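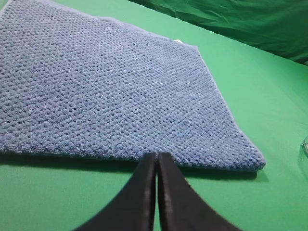
Trevor MacLeod had agreed to judge the school robotics final because his sister-in-law asked him at a funeral, and you can't say no at a funeral.

He had spent nineteen years fixing bottling lines for Gagnon and he did not believe in robots that folded towels. He believed in robots that did one thing, the same thing, behind a cage. The Cuvumik Cup rules, which he'd read twice in the car, asked for a gripper that could find the edge of a towel and lift it without touching anything else on the table. Anything else, this year, meant a mug.

"Why glass?" he asked.

"Because the cameras hate it," said Darcy Beaudoin. She was in grade eleven and had a pencil through her hair. "They look straight through it. Last year it was a tin and everybody passed."

"And yours sees it, does it?"

"Sometimes."

He wrote that down. It was the first sensible answer he'd had all day. The team before hers had told him their system understood laundry.

She turned her laptop so he could see the fixed camera's view and scrolled back through the practice runs, 216 of them, each one with a line of notes. He made her stop at one.

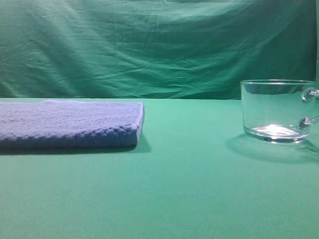
*The fixed camera's view: towel to the left, mug to the right.*

"That's a long way from the towel," he said. "You could drive a truck between them."

"The organizers set the distance. We didn't ask for it."

"I'd have put it closer."

"So would I," she said, and he couldn't tell if she meant it.

He scrolled on by himself. The notes were short and mostly unkind. *Pinched air. Pinched air. Got two layers, dropped it. Pinched table.* Then a run of eleven that just said *no*. Her lab partner had left the team in the middle of that stretch and gone over to the Sterkine kids, who had a sponsor and matching jackets.

"What's your rate?" Trevor asked.

"The poster says 92."

"I didn't ask the poster."

She pulled the pencil out and looked at it. "That's if you count from when we changed the finger pads. If you count everything it's a lot worse."

"Then why does the poster say 92?"

"Mr. Brastar's form has one box." She shrugged. "I could cross it out. The poster cost 80 dollars, though, and my mum paid for it."

Behind them somebody's drone hit the gym curtain and people clapped, as if it had meant to.

Trevor thought about the demos he'd sat through at Gagnon — the salesmen with their clean cuffs, the arm that worked beautifully until they let the night shift near it. He had never once been shown the bad runs. He'd had to go and make those himself, at three in the morning, with a torch in his teeth.

"Leave the poster," he said. "Put the notes up beside it. All of them."

"They'll mark me down."

"The other two might."

She chewed on that for a bit. Then she asked if he wanted to see it go, and he said he supposed he'd better, and she leaned over and set the fingers down at the hem.

"Is this going to work?" he said.

"I don't know," said Darcy, and pressed the key.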